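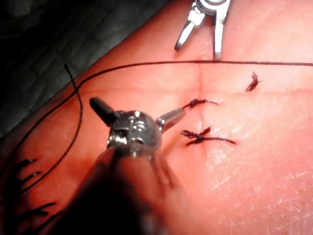 Lauri Oksanen, commenting on the first draft of the scoring sheet, objected that it gave too much credit to spacing. A row of stitches can be evenly set, he wrote, and every knot in it can still slip when the edges are pulled apart, so the knot should be scored before anything else on the pad. We changed the order of the sheet after that comment, and the section below follows the new order.

Figure 2. Tied sutures in black braided thread on a synthetic practice pad. Three knots with short cut tails sit along the incision line. A long thread lies across the upper part of the pad.

Journal > Skills Training > Bench Materials > Section 4

4. Appearance of tied sutures on the practice pad

4.1 Pads and thread

All stitching was done on synthetic pads supplied by Tridard. The pads were chosen for their plain surface, which takes a straight cut cleanly and leaves little texture to confuse with the thread. A single incision was made in each pad before it was handed out. When the cut is closed it shows only as a thin, slightly darker seam, as in Figure 2, and scorers were told to tilt the pad toward the lamp if they could not follow it from end to end.

The thread was black and braided. We had tried an undyed thread in June, but scorers disagreed so often about where a knot ended and a tail began that we dropped it. Black thread is easy to see. Its drawback is that a braid opens where it has been cut or handled, and the loose fibers hide the shape of the knot beneath them.

A total of 33 pads were stitched by 35 trainees, with some pads shared. Together they gave 1,856 knots that could be scored. Knots that had come undone before scoring were recorded on a separate sheet and are not included in that number.

4.2 What was scored

Scorers looked at the knot first, then the tails, then the position of the stitch on the seam. For the knot they recorded whether it was compact, whether the turns lay flat or crossed, and whether it sat on the seam or to one side of it. A knot resting directly on the seam was marked down, following the teaching notes used at Plollwood, where trainees are asked to draw each knot to one side before cutting.

For the tails, scorers recorded length and direction. Direction was added late. Two tails that leave on opposite sides usually make the knot easy to read, while a single tail running off at an angle can mean the last throw was pulled unevenly — or only that the thread was moved after it was cut. We did not treat direction as a fault by itself.

4.3 Variation within a single pad

Knots on the same pad often looked less alike than we had expected. The pad in Figure 2 is a fair case. The uppermost knot is a compact tuft with a few bristly ends sticking up. The middle one is horizontal, with a short tail to each side. The lowest is slightly larger and crossed, with one tail running down to the right and a frayed end on the left. A scorer who had seen only one of the three could easily have formed the wrong idea of the whole row.

For this reason we give scores by knot and do not average them over a pad. An average hides the pad on which the first knots are poor and the later ones good, and that pattern is of interest to anyone teaching the skill. It also hides the opposite pattern, which we found on several pads where the trainee had hurried toward the end.

4.4 Fraying

Fraying gave the most trouble. On the first scoring round a frayed knot tended to receive a low mark for shape even when the turns under the loose fibers were sound. In the second round scorers were asked to pass over fraying unless it reached into the knot itself, and to note it in a separate column. Agreement improved, but some knots could not be judged by eye at all. These were marked "unclear" and kept in the count.

4.5 Limits of scoring by eye

Appearance is only part of the matter. A photograph or a quick look gives the shape of a knot and the length of its tails, and it gives nothing on how much pull the knot will bear. The pull tests are reported in Section 5. Pads with a long thread still lying on them were scored with the thread in place, so that no one disturbed the knots by lifting it, and the remaining thread was trimmed only before testing.

This site uses cookies to remember your reading preferences. Accept | Manage settings

Related items
Storing synthetic pads between sessions: notes from Gikden
Braided and single-strand thread in first-year teaching
The Laur scoring sheet, revised version
Tail length and knot slippage on the bench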